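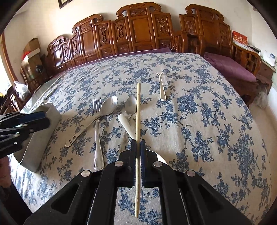 13th November

Shellac notes, mostly, plus the glue business at the end for whoever picks up the Bambridge chairs after me. I mixed a fresh jar of the blond flakes last night and got it wrong in the usual way, which is to say I dumped the flakes in, walked off to answer the phone, and came back to a lump the size of a plum stuck to the bottom of the jar. You have to keep it moving for the first while! I know this. I have told other people this. The cure is a stick long enough to reach the bottom of a quart jar with something flat on the end to scrape with, and a wooden chopstick with a flattened, chisel-like tip, like the one in the photo, is as good as anything in the tool catalogs. The blunt square end is no use for getting into the corner where the glass curves, so flat end down, please.

Home | Workshop | Notebook | Materials | Older entries | Contact

Anyway, the lump did go in eventually. Warm water bath (warm, not hot, and the hot plate OFF and on the other side of the room, it's alcohol), lid cracked, a swirl every time I walked past. By lunch it was clear enough to strain. I used two layers of old T-shirt because the paint filters are all gone — somebody please put them on the list. There was a bit of wax and grit left behind on the cloth, a little more than the August batch, and I think these flakes are just older than the label says. They came from Tillman in the brown bag, the one that's been open on the shelf forever.

Test boards next. I did four, all cut from the same cherry offcut so we're comparing like with like. Board 1 is the new batch straight. Board 2 is the new batch thinned by half. Board 3 is what was left of the August jar, and board 4 is the Vernus premixed stuff that Dwayne Ridgeway keeps telling me to try. First coats went on with the good mop brush, second and third with a pad.

What I saw: Board 2 was the nicest to put on by a mile, no drag at all, and you could go back over an edge without it grabbing. It needs more coats, obviously, but I'd take six easy ones over three where I'm holding my breath. Board 1 went on a little syrupy and left a ridge down one side that I had to level with 400 grit and a lot of muttering. Board 3 is the problem child. It felt fine going on, looked fine, and it's still taking a thumbprint this afternoon, so the August jar is done for. I've poured what was left into the waste can and washed out the jar. If you find another jar with an August date on the lid, same treatment, don't be sentimental about it.

Board 4, well. It's good, Dwayne. It dried hard and it's a touch lighter than ours, and I'd be happy with it on a shelf or a drawer side. I don't love the color on cherry, it looks a bit flat to me next to Board 2, but I had the window behind me and I'd like somebody else to look at them in the morning before I say that too loudly. All of them are on the rack by the door with the numbers penciled on the back.

Now the chairs. The first one is apart except for the left rear leg, which somebody years back filled with a yellow glue that won't let go for love or money. The rest is hide glue and came loose with steam and patience, just as it should. For the stubborn one I tried heat, then vinegar on a rag wrapped around the joint and left for an hour, then heat again. It moved! Maybe the thickness of a business card, but it moved. I've rewrapped it and I'm leaving it overnight. Please don't wiggle it to see. I want the tenon out whole, and it's already got a hairline crack along the grain on the inside face.

The stretcher that came out in two pieces is a clean break, long and slanted, so it'll glue up fine. I've labeled both halves with tape — green for chair one, and I'll use blue for chair two when we get that far. Seat rails are in the crate under the bench. The Ceteck clamps are back from being cleaned up and the screws turn like butter now, so use those for the stretcher and keep the rusty ones away from anything with finish on it.

Money, before I forget: the invoice for the new flakes and the gallon of alcohol is number 713, it's in the tray, and the flakes alone came to 44 dollars. That seems steep until you remember how long a bag lasts if you're not dissolving it into plums.

For tomorrow: check the thumbprint on Board 3 again just out of curiosity, put another three coats on Board 2, unwrap the leg, and mix a small pot of hide glue for the stretcher. I'd soak the granules first thing, cold water, and have it warm by the time the coffee's gone. And paint filters, the fine ones, a box of 100 if they have it.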